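Okay, thread time. I went to the Otgate police oversight board meeting last night and I have a lot of thoughts, so mute me now if you only follow me for soup.

Quick background if you're new here. Otgate has had a civilian board looking at complaints against police since the Festen Street stops a few years back. It can read files and write letters. It can't discipline anyone, and it can't make an officer show up.

The big item was the yearly stop numbers. 3,833 traffic stops in the city last year. The department brought that on a single slide, with no breakdown by neighborhood and no breakdown by race. Just the total!

A woman behind me said "is that it?" loud enough for the whole room and honestly she spoke for all of us.

The board asked for the breakdown back in September. The department's answer last night was that the records system "doesn't export that way." Okay, but the officers fill in that box on every single stop form (I've been stopped, I watched him fill it in).

Then public comment. You get 2 minutes at the mic, and they do cut you off. A man from the Hoani apartments used his to talk about being pulled over on the way to his night shift, same corner, same reason given, a "rolling stop." He filed a complaint and got a form letter back.
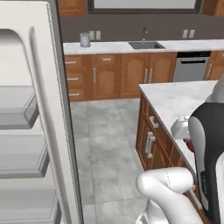

How do you file a complaint if you don't want to walk into the police station?

Go to the board's own office, on the second floor of the Drotuvham building, or mail the form there. You have 30 days from the stop. Keep a copy of everything, and write down the time and the street while you still remember them.

You don't need a lawyer to file, and you don't need the officer's name either. A car number is enough, or even just the place and time. People in line last night had been told otherwise at the front desk, which made me pretty mad.

There's a petition to give the board subpoena power. It needs 500 signatures from city residents before the council has to put it on an agenda, and the clipboard was going around the hallway the whole time. I signed - my neighbor signed - the guy who came in to complain about parking signed.

The next step is a vote on whether the board formally demands the stop data in writing. They tabled it last night because they were one member short, so it comes back at the next meeting. I'll be there, third row, with snacks.

Posting this 15/02/2022 so I can find it again when they say they never promised us the numbers. Replies are open if you were there and I got something wrong.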